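Forneck Publishes Side-by-Side Gripper Results, Including the Ones It Lost

25 April 2025

Forneck, the independent test shop for small robot arms, today released the results of a bench comparison between two grippers sold for light household handling. The short version for buyers: neither one does what its brochure says, and the cheaper one is closer.

The comparison put the Lirell parallel gripper against the Sodik adaptive gripper on the same arm, with the same controller and the same operator settings. Each gripper was given 800 attempts, split across seven tasks. The tasks were set up at a toy play kitchen, a common stand-in for a real one in this corner of the industry, and they used ordinary play pieces: a pot, a carrot, wooden blocks.

"We get a lot of videos sent to us," said Despina Radu, who runs the bench at Forneck. "They show one pick, and it's a good pick. I'd like to see the one before it and the one after it."

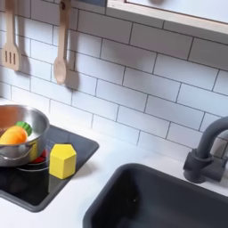
The stovetop side of the Forneck test kitchen, with the carrot in the pot and the yellow hexagonal block beside it.

The yellow block was the piece that caused the most argument. Both makers list hexagonal parts as supported. On the Forneck bench, the Lirell gripper handled the block well when its fingers met two flat sides and poorly when they met the corners. The Sodik gripper, which is sold on its ability to adjust to odd shapes, did adjust, but it often turned the block while doing so. A turned block was scored as a miss if the task called for it to be set down facing the same way.

Sodik objected to that rule before testing began. Forneck kept it. The company's position is that a gripper sold for placing objects should be judged on where the objects end up and how they are facing.

The carrot produced the widest gap. Sodik dropped or lost hold of it 47 times fewer than Lirell did over the full run, and Forneck has no quarrel with the claim that softer contact helps on soft goods. It does question whether that one result supports the word "universal," used on the Sodik product page since November.

Speed figures from both makers were also checked. Neither was matched on the bench. Both had been measured with no object in the fingers, a detail that appears in the fine print of one data sheet and is missing from the other. 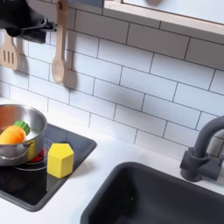 Gripper over the stovetop at the play kitchen during the comparison work.

Forneck is publishing the full scoring sheet, the controller settings and the list of rejected attempts along with the summary. More than two camera positions were tried before the bench settled on the ones used for scoring, and the views that were dropped are listed as well. Shiny surfaces were the main trouble. Reflections on a metal pot or a glossy stovetop can throw off the depth reading, and a miss caused by the camera can easily be blamed on the fingers. Attempts where the two could not be told apart were thrown out and run again.

Lleucu Vaughan, who reviewed the method for Forneck, said the results should be read with some care.

"It's one arm, one controller and one play kitchen," Vaughan said. "I wouldn't stretch these numbers to a real kitchen, and I'd be wary of anyone who does. What they can tell you is how these two grippers compare under the same conditions. Most of what gets published in this market can't tell you even that."

Asked whether Forneck would recommend either product, Radu said she would not recommend replacing a gripper that already works. Buyers who mostly handle rigid parts have little reason to pay for the Sodik. Buyers who handle soft items may have one, provided they can live with parts that shift in the fingers.

A second comparison, using the Mocanu controller with the same two grippers, is planned. Mocanu says its software will close much of the gap between them. Forneck has not seen any evidence for this and has asked for some.

The summary and scoring sheet are available from Forneck at no charge. Neither maker paid for the work or saw the results before release.

Press contact: Alina Vlad, Forneck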